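Comparing two parallel grippers for small, soft-lined objects

Posted by Aoi Ikeda in Grippers and End Effectors

Our laboratory at Drutandale is preparing a recommendation on fingers for a two-arm bench. The candidates are the Lo Presti narrow finger and the Galtbridge padded finger. The trial task is placing chains and other small jewellery into a lined box. Members who have carried out a similar comparison are asked to advise on how the trials should be organised, and on whether both arms should carry the same finger.

Cletus Haddad
Posted in December, edited once

I would recommend fitting the same finger to both arms for the first block, and changing only one side afterwards. We ran 400 attempts on our Skikmont controller, of which 109 had to be discarded after a wrist camera was moved partway through. Please record the camera position before every block.

Chains should be scored separately from rigid pieces. A tangled chain can be lifted by almost any finger, and the difference between fingers appears at release, inside the compartment.

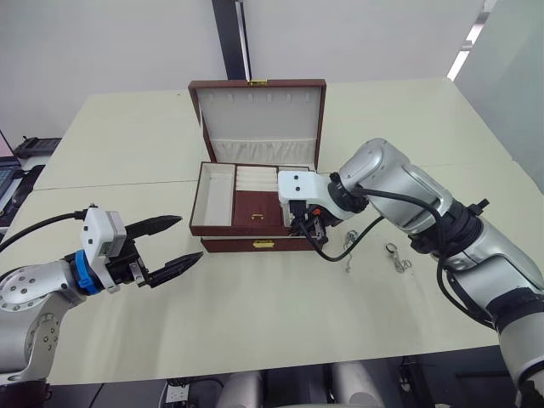 The approach angle should also be fixed in writing. A steep approach over the side of the box leaves less clearance for the housing than the drawings suggest, and an upright lid limits the other arm as well. We allowed about 60 seconds per attempt and recorded anything longer as a failure.

benchtop_2
Padded ones. We had the narrow type and it marked the lining. Have not tried it with chains.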